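Right arm's grip drifts after I swap fingertips, what order do you redo things in?

Asked by Itsuki Mizuno

I look after a small two-arm cell that picks clothes out of a bin and folds them. It ran fine until August, when I changed the fingertips on the right gripper. Now the right arm closes a bit too early and pinches the cloth by a thread or misses completely. Left arm is fine. I've re-zeroed the gripper twice and loosened and retightened the wrist cable clips, and I swear the second time made it worse. The table is bolted down, the bin hasn't moved that I know of, and the log only says "grip ok" on every pick, including the ones where there's nothing in the fingers. We're at pick 1349 on the counter if that matters. Is there a sensible order for all this? I feel like I'm fixing one thing and knocking out another.

Answer from Renu Nautiyal (accepted)

Oh I've been there, and yes, order matters a lot! I did mine backwards for weeks. What I do now, every time anything on a wrist comes off:

1. Power down the one arm and let it rest on its stand. Check the bolts where the base bracket meets the side rail. I'd do both arms while I'm down there, even if only one is acting up.

2. Cables next, before any zeroing. Put the arm through its full reach by hand and watch the loop between elbow and wrist. If it goes tight anywhere it'll tug on the wrist and your zero means nothing. I leave enough slack for the worst pose plus a couple of fingers' width. (This is where I think your second try went wrong, you zeroed and then moved the clips.)

3. Now fingertips. Seat them, close on nothing, zero, open, close again. Do that 3 times and if the number wanders, a tip isn't seated.

4. Check with real cloth, and use more than one kind. Thin stuff forgives nothing and heavy stuff hides a weak grip until it's up in the air. Keep an eye on the wrist camera view too, you want to see both fingers and where the fabric goes in between them.

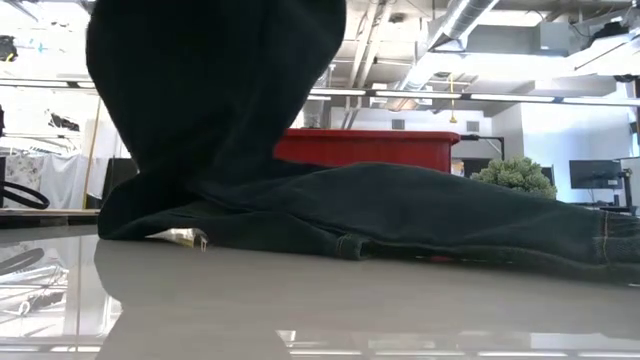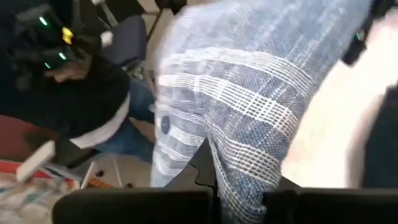 The one from overhead is the two arms over at the bin:
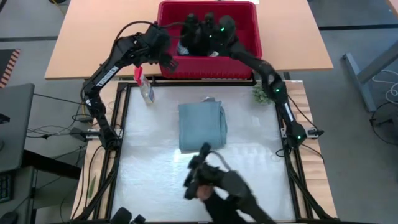 5. Last of all, the bin. Jog the gripper down to each corner, slowly, and make sure the tips clear the rim and the front wall. Then put tape on the table at the bin's corners, because someone will bump it.

As for "grip ok" on empty picks, your threshold is probably still set for the old tips. Close on air, write down the reading, close on one layer of a T-shirt, write that down, and set it in between. Takes me around 20 minutes for the whole list if I don't get interrupted.

Answer from Saturnino Cabello

Are the new tips the same thickness as the old ones? Mine weren't. Same part number and everything. Measure them.

Answer from Minoru Maruyama

I'd just put the old fingertips back on and see.

Comments (4)

Itsuki Mizuno: Went through Renu's list from the top. One bolt on the right bracket was loose, and I'd never have looked. Still have the threshold to do.

Kazuhiro Chiba: What do you all use for cable clips? The sticky ones drop off ours constantly.

Renu Nautiyal: @Kazuhiro hook and loop wraps, the narrow kind. Just don't cinch them down near a joint.

Itsuki Mizuno: Measured the tips too, and Saturnino was right, they're thicker. Threshold's at 44 now and it has stopped calling air a shirt.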